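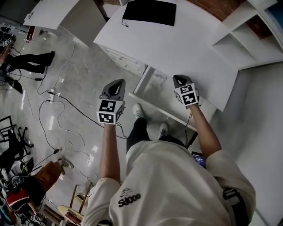
I've been teaching with the Pondix hand grippers for a little over a month now, and I like them enough that I finally sat down to write this. You hold one in each hand, do the job yourself, and the software turns your motions into something a robot arm can learn from. No joystick, no leaning over a console! My favorite job so far is putting a drawstring pouch away in a desk drawer, and it shows off what these things do well. You stand right over the open drawer with the marker cubes up at your wrists and your arms just go where they'd go anyway. The jaws are curved with an opening in the middle, and I found soft fabric much easier to grab than I'd feared.

I came from the Durel remote arms, which I still use for slow, heavy stuff. With those, a good drawer run took me 58 seconds and a lot of muttering. With the Pondix pair it takes 11. We've saved 400 runs so far at our shop on Van Dusen Street, and my shoulders are fine (my old setup had me on the heating pad by lunch).

Gripes? A few. The grippers are wired, so there's a thin black cable hanging off each wrist, and I had to learn to keep mine clear of the drawer front. Tracking gets jumpy if you turn a cube too far away, and the manual spends all of one paragraph on that. I'd also love a softer squeeze, especially for small hands.

Setup took an afternoon. The Ekine software that reads the recordings is plain but quick, and it lets you trim a bad start without throwing out the whole run – such a relief after a long session. Our set was $3000, so borrow one first if you can. There's supposed to be an update in August with better tracking, and I'll add a note once I've tried it.

Posted 18 July 2025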